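4.3 自己マスクと作業面の設定

この節では、手首カメラの映像からグリッパ自身の領域を除外する自己マスクの作成と、物体検出の対象とする作業面の登録について説明します。いずれもLirau Studioの「知覚」タブから行います。カメラの内部パラメータ校正(4.1)とハンドアイ校正(4.2)を完了してから作業を始めてください。

4.3.1 事前確認

次の項目を確認します。

・Westuraコントローラが「手動」モードになっていること
・Rakenaグリッパドライバが起動し、状態欄に「READY」と表示されていること
・手首カメラの露光とホワイトバランスが「固定」に設定されていること
・作業者がロボットの可動範囲の外にいること

注意
自己マスクの作成中はグリッパが自動で開閉します。指の間に手や工具を入れないでください。非常停止スイッチは必ず手の届く位置に置いてください。

メモ
露光が「自動」のままでもウィザードは起動しますが、開始時に警告W-12が表示されます。この警告を無視して作成したマスクは、照明条件が変わると輪郭がずれることがあります。

4.3.2 自己マスクの作成

1. 「知覚」タブの左側の一覧から「手首カメラ」を選択します。
2. 「マスク」>「新規作成」をクリックします。ウィザードが開きます。
3. マスク名を入力します。使用できる文字は半角英数字とアンダースコアです。
4. アームを観測姿勢に移動します。登録済みの姿勢を使う場合は「姿勢を呼び出す」を、手動で合わせる場合は「ティーチ」を選びます。
5. 「閉位置を取得」をクリックします。グリッパが閉じ、停止後に画像が取り込まれます。取り込みが終わるまでアームを動かさないでください。
6. プレビューで、指の先端が画像内に収まっていることを確認します。先端が画像の外に出ている場合は、カメラブラケットの取り付け角を調整し、4.2からやり直します。

プレビューには、画像の下端から指が立ち上がった状態で表示されます。指の根元側が画像に入らないのは正常です。作業面に物が残っていても、指と重なっていなければ閉位置の取得には影響しません。

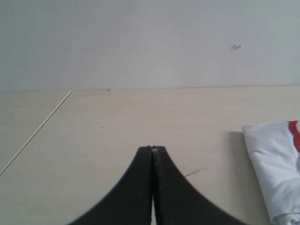 図4-5 閉位置のプレビュー。左右の指は画像の中央下部に表示される。

7. 「輪郭を抽出」をクリックします。抽出された領域が緑の半透明で重ねて表示されます。
8. 左右の指の合わせ目を拡大し、隙間の扱いを確認します。図4-5では、合わせ目の下寄りに作業面が細く見えています。既定ではこの隙間もマスクに含まれます。隙間を除外するには「穴を残す」を有効にします。
9. 指の先端付近を拡大し、輪郭が欠けていないことを確認します。擦れて白っぽくなった部分は背景と判定されることがあります。欠けがある場合は「追加」ブラシで補います。
10. 「開位置を取得」をクリックし、手順6から9までを繰り返します。
11. 「中間位置を生成」をクリックします。既定の分割数は15です。ドライバが各開度で停止し、順に画像を取り込みます。
12. 「保存」をクリックします。

メモ
「穴を残す」を有効にすると、指の隙間から見える作業面の点群が検出処理に渡されます。薄い部品を指で挟んで確認する工程では有効にしてください。通常のピッキングでは無効のままで構いません。

メモ
指を交換した場合や、指先にパッドを貼り付けた場合は、マスクを新しく作成してください。既存のマスクを編集して流用すると、中間位置のデータが更新されません。

4.3.3 マスクの膨張量

輪郭の外側に余白を付けるには、「詳細」>「膨張量」を変更します。単位は画素、既定値は12です。値を大きくすると、指の縁に出る誤検出は減りますが、指先に近い物体も検出されにくくなります。変更は2画素ずつ行い、そのたびに4.3.5の確認を実施してください。

膨張量はすべての開度に共通です。開度ごとに異なる値を設定することはできません。

4.3.4 作業面の登録

1. 「知覚」>「作業面」>「追加」をクリックします。
2. 画像上で作業面の内側にある点を4か所以上指定します。同一直線上の点だけでは平面を推定できません。
3. 「平面を推定」をクリックします。推定に使われた点群が青で表示されます。
4. 「境界」を選び、検出対象とする範囲を多角形で囲みます。作業面の奥に壁がある場合は、壁との継ぎ目よりも手前に境界線を置いてください。図4-5のように継ぎ目が画像の水平方向に対してわずかに傾いているときは、境界線を画像の水平線に合わせず、継ぎ目に沿わせます。
5. 「最小高さ」を設定します。作業面からの高さがこの値に満たない点は背景として扱われます。
6. 「最小点数」を設定します。既定値は2000です。点数がこの値を下回る塊は検出結果に出力されません。
7. 「適用」をクリックします。

細い棒状の物体は、点数が「最小点数」に届かず、出力されないことがあります。図4-5の左側にある白く細い棒のような物体を検出対象に含める場合は、「細長物体」を有効にし、最小点数を下げてください。逆に、布のように形の定まらない物体を対象から外すには、「境界」の範囲を狭めるか、「除外領域」を追加します。図4-5の配置であれば、右側の白い布を囲む除外領域を一つ置きます。

メモ
作業面の細かなごみや線状の傷は、高さがほとんどないため、通常は「最小高さ」で除かれます。色による検出を併用している場合は、高さの条件が適用されません。作業面を清掃するか、色検出の下限面積を上げてください。

注意
除外領域は検出結果にのみ作用します。経路計画の干渉チェックには反映されません。除外領域内に物体を置いたまま自動運転を行う場合は、5.2の手順で障害物として別に登録してください。登録しない場合、アームが物体に接触するおそれがあります。

4.3.5 動作確認

1. 「知覚」>「ライブ表示」を開き、「マスク適用後」を選択します。
2. グリッパ操作パネルで、閉から開までをゆっくり往復させます。
3. 指の領域が全開度で黒く塗りつぶされることを確認します。
4. 検出結果の一覧に、指の一部が物体として現れないことを確認します。
5. 検出対象の物体を境界の内側に一つ置き、一覧に1件だけ表示されることを確認します。
6. 「結果を記録」をクリックします。記録はプロジェクトフォルダのlogs/perceptionに保存されます。

手順3で塗り残しがある場合は、その開度の値を控え、4.3.2の手順11で分割数を増やして中間位置を再生成します。閉位置だけに塗り残しがある場合は、手順5から取得し直してください。

4.3.6 エラーと対処

E-301 輪郭を抽出できません
指と背景の明るさの差が不足しています。照明を確認し、明るい無地の作業面の上で取得し直してください。

E-304 開度が一致しません
ドライバの報告値と指令値に差があります。グリッパの原点復帰を行ってください。

E-379 マスクとカメラの解像度が異なります
マスク作成後にカメラの解像度が変更されています。元の解像度に戻すか、マスクを新しく作成してください。マスクの拡大縮小には対応していません。

W-12 露光が固定されていません
4.3.1を参照してください。

W-18 推定平面の残差が大きくなっています
指定した点に壁または物体の上の点が含まれている可能性があります。点を指定し直してください。

4.3.7 設定の書き出し

作成したマスクと作業面は、「ファイル」>「知覚設定を書き出す」で一つのファイルにまとめられます。別のロボットに読み込む場合、マスクはそのまま使用できません。カメラブラケットと指の型式が同じであっても、4.3.2の手順を実施してください。作業面の最小高さ、最小点数、膨張量の各値は引き継がれます。

改訂履歴
2020年9月7日 4.3.4に除外領域の注意を追加、4.3.6にE-379を追加(担当:Lingyun Zeng)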